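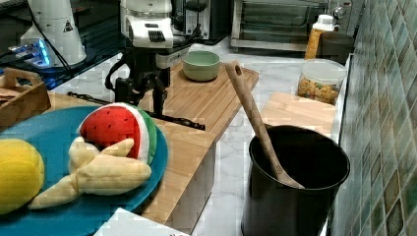 Two-finger gripper over the cutting board, sage bowl at the back, plush fruit on the teal plate.

**1/** My sister asked me over dinner when she can stop unloading her own dishwasher, and I gave her such a rambling answer that I figured I'd better write it down properly. So, can machines do kitchen chores yet? Kind of! Pull up a chair.

**2/** Picking a thing up and putting it on a plate is in decent shape. Give an arm a banana and a clear stretch of counter and I'd bet on the arm most days. Plush fruit is a gentle place to start, too (a squeezed lemon made of fabric never ruined anybody's afternoon).

**3/** Bowls are where I start to worry. You and I pinch the rim and tilt without thinking. A gripper with two fingers has to choose one spot on that rim, and if the bowl has soup in it, well, you'd better like mopping.

**4/** Then there's the long wooden spoon leaning in a crock. My friend Babar Janjua calls it the meanest object in any kitchen and I've come around to his view. It swings when you touch it, it catches on its neighbors, and it comes out at an angle you didn't plan for.

**5/** I went through 3,832 logged attempts from our Dromine kitchen in August, over a good many pots of coffee. Single moves looked lovely. String 4 of them together, the way you would just to clear up after breakfast, and the misses pile up fast.

**6/** Liis Stankevičius thinks I'm too gloomy and says we'll all have help with the dishes in 10 years. I hope she's right! She also thought the Tutcombe folks would have towel folding done by last spring, so I'm keeping my dish gloves.

**7/** What I told my sister in the end: setting out lunch, maybe fairly soon, if you're patient and keep your counter tidy. Scrubbing the lasagna pan, no. She wanted to know if it could at least put the cereal away. I said ask me after the lids.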